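# Idero kitchen simulator, second look

12/20/22

I reviewed the first release of Idero in March and was rude about it. Cotitz, who make it, wrote to say the contact problems had been fixed and would I try again. I have now spent most of a month with the new version and I'm still not going to recommend it for safety work, though I can see why people like it.

Idero is a simulator for kitchen robots. You pick a room, you pick an arm, you give the arm a job, and you watch it succeed or make a mess. The rooms are handsome. Marble worktops, panelled cupboards, a hob with proper grates on it. Loading one takes a few seconds on my fairly old desktop and the menus are easier to follow than they were. If you want to show a manager what a kitchen arm might look like, buy it and stop reading.

My interest is narrower. I want to know what the arm does when something goes wrong, and whether the program tells me. So I set up a dull job: bring the gripper in above the toaster, stop, come down to one of the levers, push, back off. I ran it 1,000 times with the toaster's position nudged a little on each run. Then I looked at the log.

The log said 5 failures. I didn't believe it, so I played back a good many of the runs marked as passes. In several of them the gripper never stopped above the toaster at all. It carried on down, the fingers went into the top of the casing by what I'd guess was a centimetre, and then the whole arm sprang back as if nothing had happened. The job finished, the lever moved, and the run got its green tick. On a real worktop that is a crushed toaster, or a shove into the wall, and I would rather like to be told.

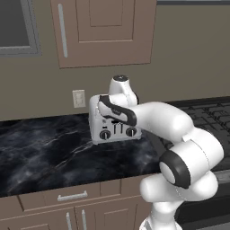
The reason is buried in the settings under "contact tolerance". Out of the box it is set loose enough that the program forgives an overlap if it lasts less than a certain number of steps. Tighten it and the failures appear, but so does a new fault: the arm starts to shake when it is anywhere near a surface, and on 4 occasions it locked up and had to be reset by hand. I asked support which value they use themselves. Vibeke Þórarinsdóttir replied within a day, politely, and said the default was chosen "for smooth playback". I'm grateful for a straight answer. It's a poor way to choose a safety setting.

The emergency stop is the other sore point. Press it and the picture freezes, which looks convincing. Step the clock forward and you find the joints have simply been set to zero speed in a single tick, with no braking distance whatever. No arm I have worked with stops like that. Anyone using Idero to decide how much room to leave between a gripper and a hot appliance will come away with a number that is too small.

I lent my licence to Kolbrún Hedegaard for an afternoon, as she has used Drurnen for years and I wanted someone less grumpy than me. She thought the rooms were far better than anything Drurnen offers and that its stop button was no worse than most. She also ran the same toaster job in Drurnen. It was ugly and slow and it flagged every overlap in red. I know which one I'd take.

There is a paid add-on called Eze which promises "fault reporting". I tried the demo. It gives you a chart of joint loads and a button to export them, and it reads from the same forgiving contact check, so the bad runs still come out clean.

**What I liked:** the rooms, quick loading, playback you can scrub backwards, support that answers.

**What I didn't:** passes that aren't passes, shaking at tight tolerance, the magic emergency stop, a manual that gives the contact settings one short paragraph.

A single licence allows 2,000 runs a month before you pay more, and you will use up plenty of those rerunning jobs to check whether the log can be trusted. Cotitz say a stricter contact mode is on the way. They said something similar in March, and I'll look at it when it ships.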